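Hegyi Tabletop Rules: Frequently Asked Questions

Welcome, and thanks for stopping by. The rulebook itself is short, and we'd like to keep it that way, so the longer explanations live on this page. If you're running simulated pick-and-place trials at Aven, Wosten or Itley, or you're just about to send us your first set of results, these are the questions that reach us most often. We last went through the answers in February and tidied up the ones on resets and retries, which had grown a bit tangled over time.
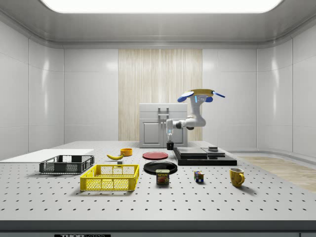

Answers by Houda Shawky, with Kristóf Győri and Orsolya Szénási
Hegyi Rules Desk

Who are the rules for?

Anyone who runs a robot policy on the shared simulated table and wants to put a number next to it. That covers students on their first project just as much as people who have been doing this for years (and who, I say this with love, are often the ones who skip the reset check). If you're only playing around to see what the arm does, you don't need to follow any of it. Have fun! The rules come in when you plan to show the result to somebody else and ask them to compare it with theirs.

Why have rules for a simulation at all? Nothing can break.

We do get this one a lot, and it's a fair thing to ask. You can drive a simulated gripper straight into the tabletop and all you've lost is a bit of computing time. What does suffer is the comparison. One group lets the arm have a second go at the cup, another stops at the first miss, and both write "success rate" at the top of the column. We spent most of a winter trying to line up old results from the three sites and ended up throwing out far more than we kept. There's a second reason, which matters a good deal to me: habits travel. People who get used to ignoring collisions in simulation tend to bring that with them when they move to a real arm.

What counts as one trial?

A trial starts when the table has been reset and the instruction has been given, and it ends at whichever of these comes first: the policy reports that it's done, the step limit is reached, or the trial is stopped under the contact rule. The step limit is 600. Please don't raise it for your own runs, even when the arm is plainly heading in the right direction and it breaks your heart a little to cut it off. If you think the limit is wrong for a particular task, write to us and we'll look at changing it for everybody.

How should instructions be worded?

Use the wording in the task file, letter for letter. It's tempting to improve it. "Pick up the cup" becomes "Carefully pick up the small black cup," and now you've told the policy two things the others weren't told. This matters most on a busy table. When there's a mug at one side and a cup under the gripper, or a bowl and a couple of plates that could each pass for "the dish," a single added word can do half the work. If you want to study wording, and it's a lovely thing to study, report those runs in a table of their own with every version of the instruction printed in full.

Can I take things off the table that my policy isn't asked to touch?

No, sorry. The extra objects are part of the task. A banana lying beside a block or a basket sitting near the edge may have nothing to do with your instruction, but the arm has to reach around and over them all the same, and the cameras have to see past them. Removing them gives you an easier job than everyone else had. You may run a cleared table as practice and mention it in your notes, as long as it doesn't go into the main score.

What is the reset check?

Before each trial, compare the starting layout with the one saved for that trial number. Every object should be present, resting where the layout file puts it, and not moving. That last part catches people out. Anything standing on top of something else, or close to a rim, can take a moment to settle after loading, and if the trial begins while it's still sliding then you have a different layout from the one you think you have. Kristóf's script does the comparison for you and writes a line in the log. Please leave the line in.

Do I have to look at the table myself, or is the script enough?

The script is enough for the trial to be valid. We'd still encourage you to open a few of the starting views each session and just look, from more than one camera if you can. A view from the front of the table and one from over the arm's shoulder tell you quite different things about what the arm is hiding. 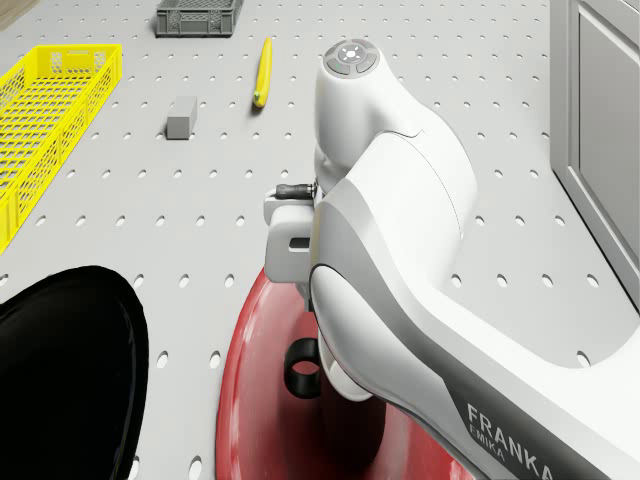

Overhead view of a simulated trial table, with part of the red dish under the arm.

My policy loses sight of the target behind the arm. Is that a fault in the setup?

It's a normal part of the work, so please don't report it as a fault. From a high camera the arm will often cover part of whatever it's working over, and a good policy has to cope with that. What you can't do is move the camera partway through a batch to get a better look. Camera positions are fixed for the whole batch, and if you add a camera of your own you need to say so in the results sheet. Recording from extra cameras for your own viewing is perfectly fine, provided the policy never receives those images.

What does the contact rule say?

Light contact with an object other than the target is allowed. Pushing such an object off the table ends the trial as a failure, even if the target was placed beautifully a moment earlier. Pressing into the tabletop with more force than the limit set in the task file also ends it. We know some of you would like a softer penalty here, and we've talked it over at length, but the people who work with physical arms were quite firm and I think they were right.

May the arm try again after a missed grasp?

Yes, inside the same trial and on the same step count. If the gripper closes on nothing, opens, and goes back for another attempt, that's the policy doing its job, and a success reached that way is a full success. What isn't allowed is for a person to restart the trial after seeing the miss. Once a trial has begun, it counts.

What if the simulator crashes?

Then the trial is void and you run it again from the same layout and seed. Log the crash and keep the void entry. We ask for this so that we can tell the difference between a bad afternoon with the software and a batch where the hard trials happened to be the ones that "crashed." I'm not accusing anyone! We once went through a set of 1693 logged trials by hand to sort this out, and I would very much like never to do that again.

How many seeds do I need?

Run every task with 5 seeds and report each of them, plus the average. Please don't send the best one by itself. If your seeds disagree wildly, say so in the comment box, and tell us what you've tried. Those comments are some of the most useful reading we get.

Who decides whether a trial was a success?

The automatic check decides first. After that, two people who didn't train the policy look at a sample of the recordings and mark them without seeing the automatic score. Where they disagree with it, the trial goes to Boonmee Chuensuk at Wosten, who keeps a running record of past decisions, and her answer is final for that batch. If you work alone and have no second pair of eyes nearby, ask us and we'll find you somebody at one of the other sites.

Can I use rendered pictures from my trials in a paper or a talk?

Please do. Label them as simulated, somewhere the reader will see it without hunting. Renderings have become good enough that a reader flipping through will easily take a smooth white arm and a tabletop with soft shadows for a photograph, and we've had one awkward conversation already over a slide that didn't say. The same goes for video clips, including short ones without sound.

Does a good score here mean I can run my policy on a real arm?

It means you have a good score here. Running on hardware is a separate step with its own sign-off, and nothing in these rules replaces the safety procedure where you work. At Itley that means a talk with Katalin Szilágyi before anything is powered up. She'll want to see your failures more than your successes, so bring the stopped trials and the reasons they were stopped. Start slow, keep the emergency stop within reach, and keep hands away from the table while the arm is enabled.

I've already run a batch and broke one of the rules by accident. Is it all wasted?

Very likely not. Tell us what happened and send the logs as they are, without cleaning anything up first. Often only part of the batch needs to be run again, and sometimes we can simply add a note beside the score. We've each done it ourselves at one time or another (Orsolya once ran a whole morning with last year's task file).

How do I suggest a change?

Write to the Rules Desk with the number of the rule, what went wrong, and a log that shows it if you have one. Small wording fixes go in as we get to them. Anything that would change scores waits for the next version, so that groups halfway through a batch aren't left with results from both.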